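Teaching a two-armed robot to tidy litter into a bag: how we set up the task and score it

Part two of the Nasusness tutorials, last updated March 2025

If you followed part one you should now have both arms calibrated, the head camera running, and a reasonable idea of where your emergency stop is. In this part we take on the first proper household job, which is picking litter up off a bedroom carpet and putting it in a black bag. It looks like a small job and I promise you it has kept us busy since well before Christmas!

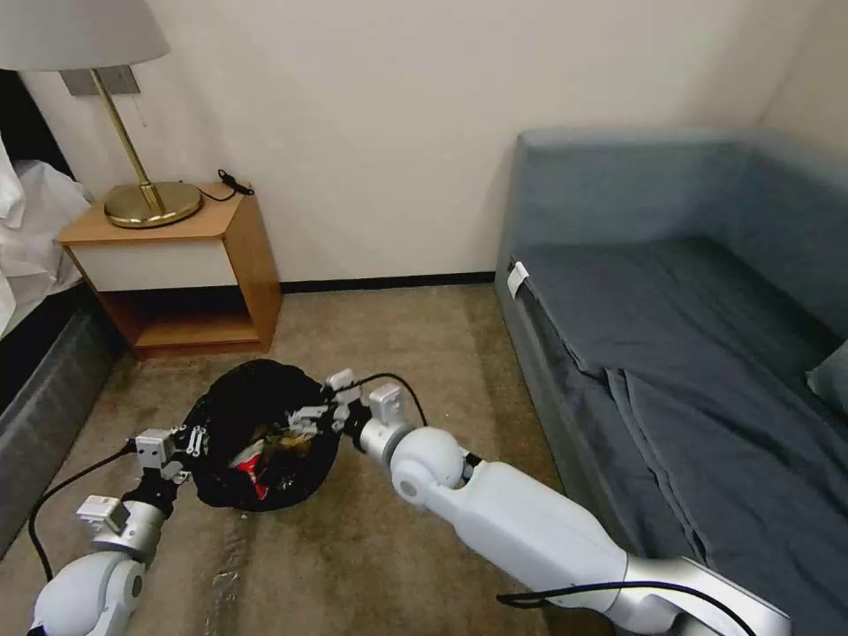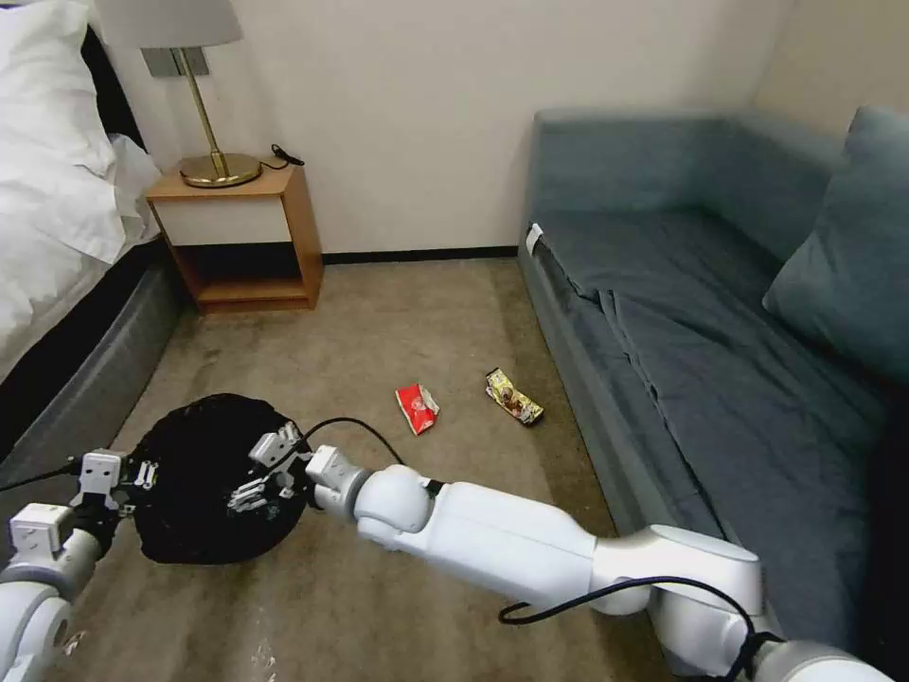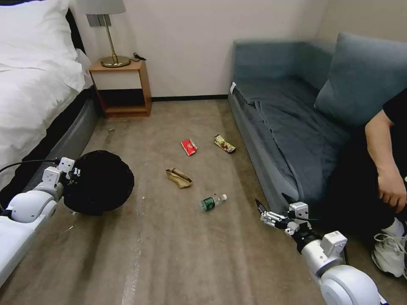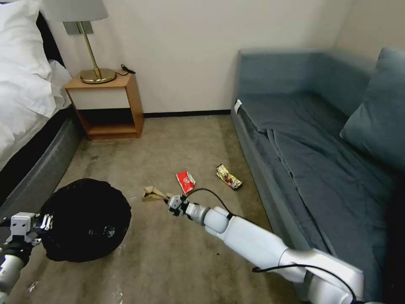

We call the task Luangrath, after the name of the config file, and you will find it in the tasks folder of the Nustus repository. Go and fetch that first, along with the Jendon logger, and put the kettle on while it builds.

Step 1. Lay out the room
Choose a small room with a bed or sofa to either side, so the arms have to work in a gap. Put down two to four pieces of litter of different sorts. Snack wrappers are good (shiny ones especially, as they upset the depth estimate), and a ball of paper and an empty plastic bottle make a nice contrast. Leave the furniture alone between episodes but move the litter every time. We were lazy over this in our first batch and ended up with a policy that reached very confidently for a bare patch of carpet.

Step 2. Split the job into stages
The config has four stages: hold the bag, pick, drop, and lift. Label every episode with them as you go along. You can do it afterwards from the video, and I have, and I wouldn't wish it on you.

For the first stage, one gripper should take each side of the rim so that the mouth faces upward. In the pick stage the left arm stays with the bag and the right arm goes out for the litter. You may be tempted to let the arms swap roles whenever it suits. Please don't, at least to begin with, as the two habits get blended together in training and you get a robot that dithers.

Step 3. Record
We used 1495 episodes for the full model, which sounds dreadful, but you can get something worth watching from far fewer. Our small set has 341 and it learns the pick stage quite nicely. Keep the failed grasps in if the operator recovered from them. When we took them out, the policy had no idea what to do after a miss and just carried an empty gripper over to the bag.

Step 4. Train
Run the training script with the default settings and the stage labels switched on. If the loss for the lift stage flattens out very early, check your labels before you touch anything else, because it nearly always means that lift and hold have been muddled.

Step 5. Score it
Keep back some layouts the policy has never seen. We ran 207 trials in February, giving one point per item in the bag and taking a point off if the bag tipped over. Write down which stage each failure belongs to. Ours were mostly in the drop stage, with paper catching on the rim, and a single success rate would have hidden that completely.

If the bag keeps slumping, try lowering the left wrist a little before you close the gripper. The setting is called rim_offset and we have ours at 7, in millimetres. Thinner bags may want more.

Part three will cover the lift stage on its own, with the bag full.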